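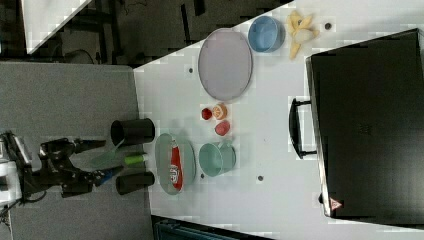

Tolum players' group -- minutes of the open meeting, Sep 29, 2022

Print this page | E-mail this page

Held on the voice channel, with the text channel open for those without a microphone. Minutes of the May meeting were taken as read. One correction: the Linux build of Tolum came out before the Mac build, and the May minutes had it the wrong way round.

1. Update from the studio

Trendstead sent a written update, which was read out. The next patch for Tolum is in testing. It changes how settlers choose jobs, so that a settler carrying food will finish the trip before answering an alarm. Old saves will load, but work orders set before the patch will have to be entered again. The studio gave no release date and asked us not to guess at one on the forum.

Members asked if the winter map would be in the same patch. The update did not mention it. The secretary will write and ask.

2. Server

The shared Virkach server has been moved to the new host. The limit is now 792 saved colonies, and 452 are in use. Colonies left alone since before the move have been kept for now. It was proposed that any colony not opened for 6 months be archived, with a notice on the forum first. Agreed, with two against. Those against said that people who play one long colony a year would be caught out. An owner can ask for an archived colony back at any time and it will be restored as it was.

The nightly restart was discussed again. Players on the other side of the world lose the middle of their evening to it. No better hour could be found that suited the host, so it stays where it is.

3. Madigan mod pack

The Madigan pack passed 1000 downloads over the summer. Three mods in it no longer work with the current version of the game: the extra crops, the rope bridges and the older of the two map viewers. The crops and the bridges have been fixed by their authors and will be put back in. The map viewer will be dropped. The newer one does the same job and uses less memory.

There was a longer talk about load order. At present the readme says to put the weather mod last, but on Linux this causes the rain sound to carry on after a save is loaded. Moving it above the lighting mod cures this on two machines out of the three tried. The third has an older graphics driver, and will be tried again once that is updated. The readme will not be changed until then.

4. Autumn build contest

The theme is river towns. Entries to be made on the standard map with no more than the mods in the Madigan pack. The question of pausing was raised -- last year some entrants built entirely while paused and others thought this was against the spirit of it. Agreed that pausing is allowed. Screenshots must be taken with the interface hidden, and a save file must be sent with them.

Voting will be on the forum as before. Entrants may vote but not for their own town.

5. Any other business

The beginners' guide still shows the old research screen. Two members offered to redo those pages between them.

A request for a separate channel for bug reports was agreed and it has been opened. Please include the game version and the operating system.

Next meeting: to be set once the patch is out. The meeting closed after a short question session on water pumps, which is not minuted.

Print this page | E-mail this page

6 shares | 3 comments

mudbrick
Can the archive notice go in the game lobby as well? I don't read the forum much.

saltmarsh_k
Weather mod above lighting fixed the rain for me too, on Linux. Thanks to whoever found it.

pumphouse
Is the save file for the contest meant to be the last autosave or a manual one? Mine are different sizes.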